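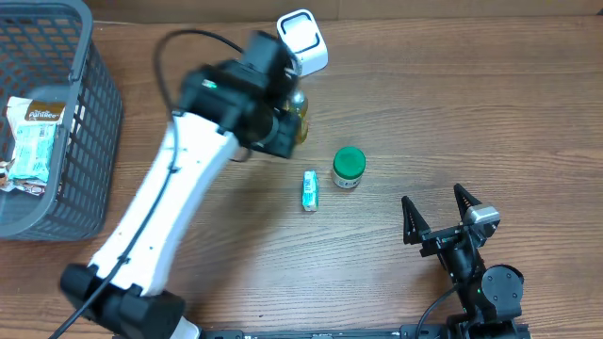 Corbeille ajourée Bakia, gris

Réf. Trilley 500 – Rangement de table et de placard

Il y a des objets que l'on achète sans y penser et que l'on retrouve dix ans plus tard, toujours là, au bout de la table, pleins de biscuits, de sachets de thé et d'une pile dont personne ne sait si elle est neuve. La corbeille Bakia est de cette famille. Nous l'avons ajoutée au catalogue Trilley un peu par hasard (Hakim Tambunan en avait rapporté deux pour le coin café du magasin, et trop de clients nous demandaient où les trouver !), et elle fait maintenant partie des articles que nous recommandons le plus volontiers, autant pour la maison que pour les petits bureaux.

C'est une corbeille en plastique gris, aux parois ajourées en grille rectangulaire, avec un gros rebord arrondi qui en fait tout le tour. Ce rebord, on l'apprécie surtout à l'usage : on attrape la corbeille d'une main, de n'importe quel côté, même bien chargée, et il n'entre pas dans les doigts comme le font certains paniers aux bords trop fins. Les coins sont arrondis eux aussi, ce qui facilite beaucoup le coup d'éponge, et tous ceux qui ont déjà poursuivi des miettes de gaufrette au fond d'un angle droit nous comprendront.

Le gris, parlons-en un instant. Nous avons longtemps hésité à proposer d'autres teintes, et puis nous sommes restés sur celle-ci, qui va décidément avec tout. Sur une table en bois d'un brun chaud, au veinage bien marqué, elle se fait discrète et laisse parler le bois ; dans un placard blanc elle reste nette, et elle ne jaunit pas à côté de la fenêtre comme le faisait notre ancien modèle translucide.

Ce que l'on y met

Chez nous, ce sont les goûters emballés. Barres, petits gâteaux, sachets individuels, tout ce qui glisse et s'éparpille dès qu'on le pose en pile. Grâce aux parois ajourées, on devine ce qui reste sans avoir à fouiller, et les enfants aussi, il faut bien le dire. Pensez simplement à retirer les emballages vides de temps en temps, ils ont l'art de se faire passer pour des pleins !

D'autres clients s'en servent pour les serviettes de table, les pelotes de laine, les flacons de la salle de bains ou les pommes de terre (l'air circule bien, mais glissez une feuille de papier au fond pour la terre). M. Svetozár Ševčík, fidèle parmi les fidèles, nous a écrit qu'il y range ses sachets de graines en attendant le mois de mars, et qu'il a fini par en commander une deuxième pour les étiquettes. En revanche, nous la déconseillons pour les crayons fins et les trombones, qui passent à travers la grille.

Entretien

Eau tiède, un peu de liquide vaisselle, une brosse souple pour les ouvertures. Laissez-la s'égoutter à l'envers sur un torchon. Le lave-vaisselle est possible dans le panier du haut, programme doux, mais pas trop souvent : à la longue, la chaleur ternit la surface. Si votre table est huilée ou cirée, soulevez la corbeille quand vous la déplacez, surtout si des grains de sucre ou de sable ont pu se loger dessous. Les patins en feutre Zulu, vendus séparément, se collent sous la base et règlent la question une bonne fois pour toutes.

Bon à savoir

Matière : plastique
Coloris : gris
Parois : ajourées, grille rectangulaire
Rebord : épais, arrondi
Usage : intérieur
Garantie : 2 ans
Vendue à l'unité, sans couvercle
Accessoires compatibles : patins Zulu, porte-étiquette Bresament

Le porte-étiquette Bresament se clipse directement dans la grille. Il tient bien, à condition de le placer sur la rangée juste sous le rebord. Plus bas, il a tendance à tourner.

Livraison et retours

Les corbeilles partent de notre entrepôt emboîtées les unes dans les autres, avec un simple papier entre chacune. Si vous en commandez plusieurs, elles arriveront donc dans un seul carton, à ouvrir sans cutter de préférence : nous avons vu revenir quelques rebords entaillés. Vous disposez de 11 jours pour changer d'avis, et l'emballage d'origine n'est pas exigé.

Fiche mise à jour le 19 février 2021. Une question sur un usage particulier, une étagère un peu étroite, une commande pour une école ou une association ? Écrivez-nous par le formulaire de contact, Hakim répond lui-même et il aime bien qu'on lui envoie les mesures du placard.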